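What your hoover leaves behind

Most of us vacuum the bits we can see. Crumbs go, the lines look neat, and the machine goes back in the cupboard. The fine grit that settles at the base of the pile is another matter, and so are the skin flakes that dust mites feed on.

When we tried four cylinder cleaners in April, the Celitz and the Sjöberg both picked up plenty on the first pass. Going over the same patch again, slowly and at right angles, still brought up more. The Emell was lighter to carry upstairs but needed 3 passes to do the same job.

Filters matter too. A clogged one cuts suction and can blow fine dust back into the room. Wash it if the manual allows, and let it dry fully — a damp filter soon smells. 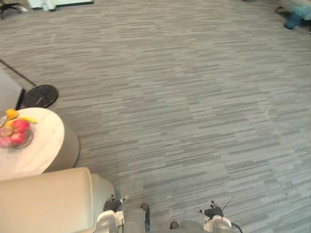
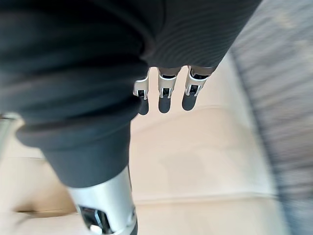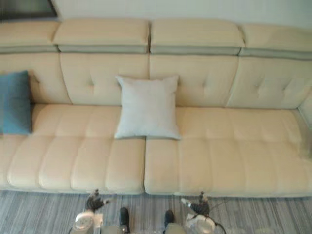 Soft furnishings

Seats collect as much as floors do, especially in the seams. Use the crevice tool first, then the soft brush. Leather needs only a barely damp cloth afterwards, and fabric covers can often be washed, so check the label.

Throws and pillowcases can go in at 60 degrees if the care label permits. Duvets are harder to fit in a home machine. The launderette in Collholm takes them, and ours came back the same afternoon.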